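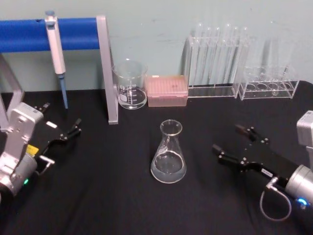
Proceedings > Teaching and Learning > Practical Work in Schools

3.2 Preparation of the bench

Figure 3. Laboratory glassware on a black cloth, in front of a pale green wall.

The study compared how pupils read a liquid level against different backgrounds. In total 1059 readings were collected from 41 pupils at two schools, Irham and Gostham, during May. Each pupil worked alone for around 8 minutes and wrote the values on a paper sheet, which was collected by the second author (Shim).

At Irham the benches are white and reflect the ceiling lamps. The teachers there had complained already that the lower edge of the meniscus is difficult to find in the afternoon lessons. We therefore asked both schools to use a matt dark cover on the bench. Pupils were told to bring the eye to the level of the liquid and to read twice before writing. If the 2 values were different, both were kept.

Readings with a missing unit were not removed, as the unit could be understood from the vessel. The treatment of such cases follows Pyo's earlier work at the Nomon school and is explained in Section 3.4.

Related items
Reading scales in lower secondary science
Wi: a short test of measuring skills
Light and glare in the school laboratory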